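Grekus App Challenge: Your Questions Answered

Do I need to know how to code?
Nope! Plenty of people come with a sketch and a good idea. Our free builder, Clatwood, handles simple apps, and mentors from Rustad can help with the rest.

How big are the teams?
Teams have 2 to 4 people. You can sign up solo and we'll match you (some of our favorite apps came from total strangers!).

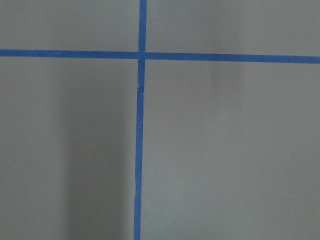
When is the deadline?
Send us your entry by March 15, 2021. We have room for 31 teams, so early is good. Finalists show their apps in October.

Can I enter an app that's already in a store?
Yes, if it has had up to 169 downloads. Vellness, last year's winner, started out that way and we loved watching it grow.
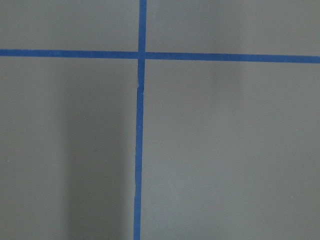 How should I plan my first screen?
Start with the one thing your user came to do, and give it the most space. Blue painter's tape on a plain gray surface, one strip across and one down, makes four panels of different sizes, and that's plenty for a first layout. Put your main button in the biggest one, hand it to a friend and watch where they tap!

Who owns my app?
You do, all of it.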